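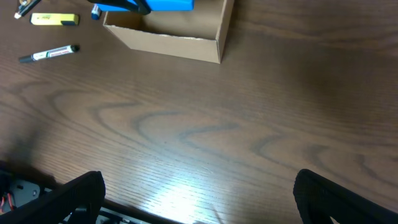
Thursday, teaching the arm again

Quick one before the kettle's done. Spent the evening driving the arm by remote, pens and highlighter into the cardboard box, over and over. 17 goes I'd keep. Gutel wants 200 before it'll train anything worth having. Hmm.

Things I keep getting wrong – coming in too fast, closing the grip before I'm properly round the pen, then fiddling. It copies the fiddling. Last lot I trained on did a daft little wobble over every marker, all mine.

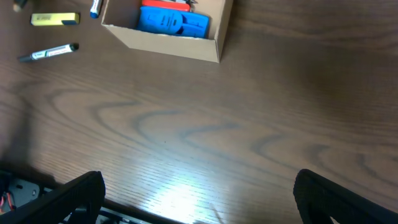
So slower now. One smooth move, stop, close, lift. Also swapping the markers about between goes so it doesnt just learn one spot on the table. Glare off the varnish might be a problem, will try with the big lamp off tommorow.

Wrist is killing me – mine, not the robot's.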